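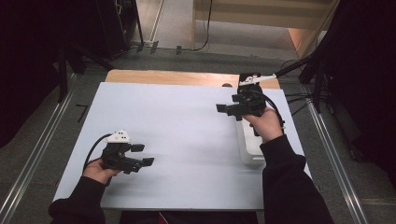
One student wrote after the last session that the reading makes household budgeting sound like a matter of willpower, and asked whether the course would say anything about income that changes from month to month. The question is a fair one and is taken up in this unit.

**Unit 3: Irregular Income**

A household with irregular income receives money in amounts or at times that cannot be known in advance. Seasonal workers, small shop owners and people paid by commission all fall into this group. The standard monthly budget assumes a fixed paycheck and serves them poorly.

## Terms

- **Base month:** the lowest income received in any month of the past year.
- **Fixed costs:** rent, insurance, loan payments and other bills that do not change with use.
- **Holding account:** a separate account into which all income is paid first.

## Method

The household pays itself a set amount from the holding account each month, equal to the base month or slightly above it. Income over that amount stays where it is. In a weak month the balance makes up the difference. The method works only if fixed costs are lower than the base month - where they are higher, the costs must be dealt with first.

## The Hindau case

The Hindau reading follows a family that runs a market stall. Their weekly surplus in summer was $202, and in January they had none. Students should note that the family set aside money for taxes before counting any surplus. The Bodar reading covers similar ground but leaves taxes out, and its totals should be used with care.

## Assignment

Read Khasawneh, chapter 16, and complete the worksheet on page 31. Show all work. Answers given as a single total will not receive full credit. Worksheets are due at the start of the next session - late work is accepted only by prior arrangement with the department office.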